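The repair pledge deserves a harder look

By Jeanine Segers

Tromedville has a repair pledge now. It was adopted in October, it runs to 17 pages, and it promises that by the time today's first graders leave high school, people here will fix things before they replace them. I have read it twice. I still can't find the sentence that says who is going to do the fixing.

I should say up front that I like repair. I have a toaster older than my marriage and a drawer full of fuses to prove it. So when friends tell me I'm being sour about this, I'd ask them to believe that I want the thing to work. I just don't think wanting has much to do with it.

Start with the price. Last winter my washing machine, a Prins, stopped draining. The repair shop on the Foltlow road quoted me $260, most of it for a pump the maker will only sell attached to a plastic housing I didn't need. A new machine on sale cost not a whole lot more and came with a warranty. I paid for the repair, out of stubbornness. I wouldn't tell a family with three kids and a pile of wet towels that they had to do the same. 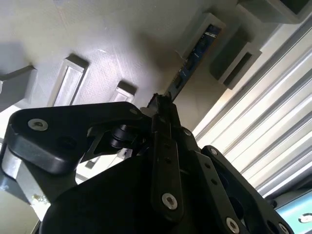
The pledge has an answer to this, and the answer is culture. We've lost the habit of mending, it says, and we need to bring it back. I've heard that line for years and I trust it less each time. My grandmother didn't darn socks because she had a richer culture than I do. She darned them because socks were expensive and her evenings were cheap. Turn those two around and you get the present day, and no amount of posters in the library will turn them back.

Sumaiya Sikder, who drafted much of the pledge, disagrees with me, and she was kind enough to do it over coffee. Her view is that habits come first and prices follow. If enough people ask for parts, makers will sell parts. She pointed to bicycles. Every town has someone who can fix a bicycle, the parts fit across brands, and nobody had to pass a law.

It's a good example, and I've been chewing on it since. But bicycles were always built that way. A chain is out in the open. You can see what's wrong with it from across the street. Compare the phone in your pocket, which is glued shut, or my sister's Trikia vacuum, which has a screw head I have never seen on any tool sold in this county. Demand didn't do that, and I doubt demand will undo it. Somebody at a drafting table made a choice, and they'd have to be given a reason to make a different one.

The desktop computer is the case I find most interesting, as it sits somewhere between the two. For a long time you could take off one side and swap nearly anything inside. A bad power supply was an afternoon's work for a patient teenager. People kept those machines going for a decade. Then most of us bought laptops anyway, thinner every year, with the memory soldered down, and we were delighted with them. We had the repairable thing right there in the den and we traded it for something we could use on the couch.

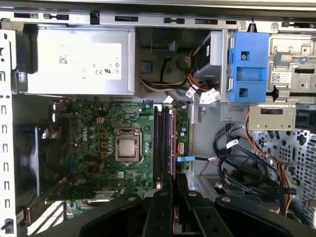 That ought to bother the pledge's supporters more than it does. It suggests that people will give up the chance to repair without a second thought if they get a bit of convenience in return. I did. I'm typing this on the proof.

Then there is the matter of skill. Kristof Van der Linden taught shop at the high school until the program was cut, and he told me his last class had 13 students in it. He doesn't blame the kids. The room was needed, the insurance was going up, and parents wanted another section of statistics. The pledge speaks warmly of "passing on practical knowledge" and sets aside $976 to do it. I'll leave you to work out how many soldering irons that buys, and who stands next to the person holding one for the first time.

I can already hear the objection that a small start is better than none. Maybe. Mieke Van Leeuwen made that case in these pages last month, and made it well. A pledge puts the town's name to something, she wrote, and gives people a thing to point at when the budget comes around. I'd find that more convincing if the town hadn't also pledged itself to shade trees, quieter streets and a night bus. I waited for that night bus once. It was a long walk.

What would change my mind? A parts counter, to begin with – a real one, with hours on the door. A paid teacher. A rule that the town's own offices buy equipment that can be opened with ordinary tools, even when it costs more, and that the extra cost gets printed where we can all see it. Sun-ja Ma, who sits on the council and voted for the pledge, says the purchasing rule is "under discussion." She said the same thing to me in the spring.

I'll go on asking her. In the meantime the Prins is draining fine, though it has started making a new noise on the spin cycle, and I haven't called anyone about it yet.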